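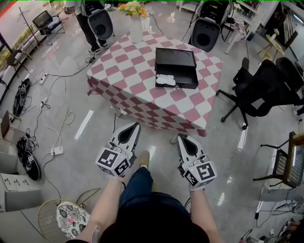 koltside_kit: So our student project has finally got a name (Rinitz) and a deadline, 26th May, and I'm already in a flap about it! Our lot are doing everything with the hand-held grippers, marker cubes and all, and the plan is over 2000 demos before we train anything. Is that daft? There's the Kirkegaard cup in September as well, so whatever we collect has to do for both.

odenfan: Not daft but I'd stop sooner. Our club got to 2194 last year and half of them were the same person doing the same slow wrist turn (me, sorry).
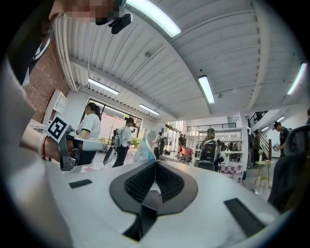

odenfan: Also swap people over every half hour or so. My arms were wrecked and you can see it in the data, everything gets droopy towards the end of a session.

pebbledash: Disagree with stopping early. More is more with this stuff, as long as you move the objects about. We changed the tablecloth 3 times and it helped loads.

koltside_kit: Tablecloth!! Ours has been the same one from the start. Right, I'll ask if anyone's got a plain one at home.

odenfan: @pebbledash you also had 2 teams collecting though, bit different when it's a small club with exams on.

pebbledash: Fair. Still wouldn't bin any of it.

Last updated: 26th May

Related threads
Oden club: sore wrists and grip tape
Kirkegaard cup rules, what's changed?
Marker cubes keep coming loose

Contact the moderators | © Koltside Robotics Forum | Back to top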